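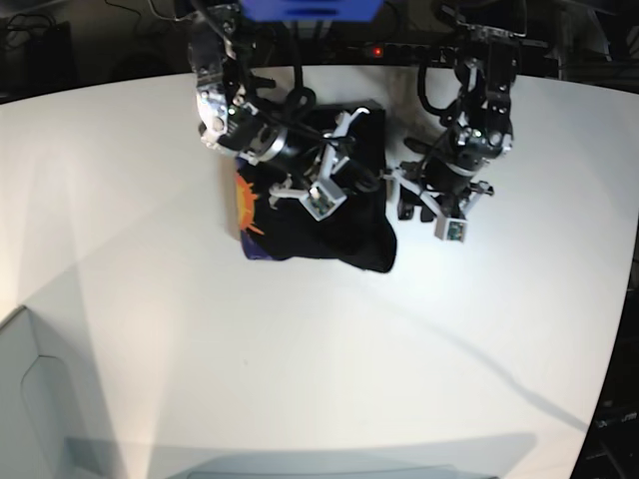 Packing day at Drestari

Welcome to our little gallery from packing day! Macarena Cordero and I have been meaning to put these pages together since February, and it's a real pleasure to see them up at last - tea in hand, naturally.

The black fabric bag, laid on the white table. I'm awfully fond of a black bag with an orange sun on it, and Macarena says the colour hides every mark (she's been on far more trips than I have, so I take her word for it).

Abilio Figueroa, May 20, 2021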